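New practice guide sets ground rules for hand-held gripper work

Labs and small firms that record tasks with hand-held grippers now have a shared set of working rules to follow. The guide, released in March by the Vivell working group, runs to 32 pages and covers station setup, operator breaks, marker care and how sessions are logged.

The group says it drew on written comments from 74 operators and site leads. Many reported that each site had its own habits, which made recordings hard to compare and left new staff to learn by watching whoever was at the next table.

Most of the text deals with ordinary matters. Tables should be wiped down and cleared of anything that is not part of the task. Cables should have enough slack that the operator can turn a wrist without pulling. Marker blocks are to be checked at the start of each shift and replaced if the print is scratched or the corners have lifted. Cloth gets a section to itself, with advice on gripping pressure when fabric is held against a mesh panel or another rigid surface. 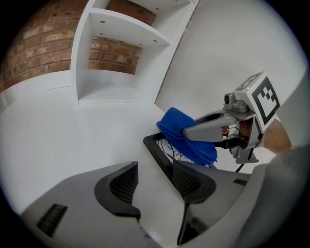

What changes for operators

The main change is a limit on continuous work. Operators should stop after 51 minutes with a gripper in hand and take a proper break before picking it up again. The earlier draft left this to each site. Fukon, which runs two recording rooms, had asked for a longer limit but has said it will follow the published one.

Sites must also keep a short log for every station — task name, start time, gripper number and any fault. Failed attempts stay in the log and are marked as failed. Deleting them without a note counts as a breach.

Kapoor and Zedov have both signed up. Zedov plans to add the log form to its station software, while Kapoor will use paper sheets until its current project ends.

The guide is voluntary and carries no fines. Sites that adopt it are asked to review their own practice every 3 months and send a one-page summary to the working group. Comments on the section about two-handed tasks are open until June, and a revised version of that section will follow.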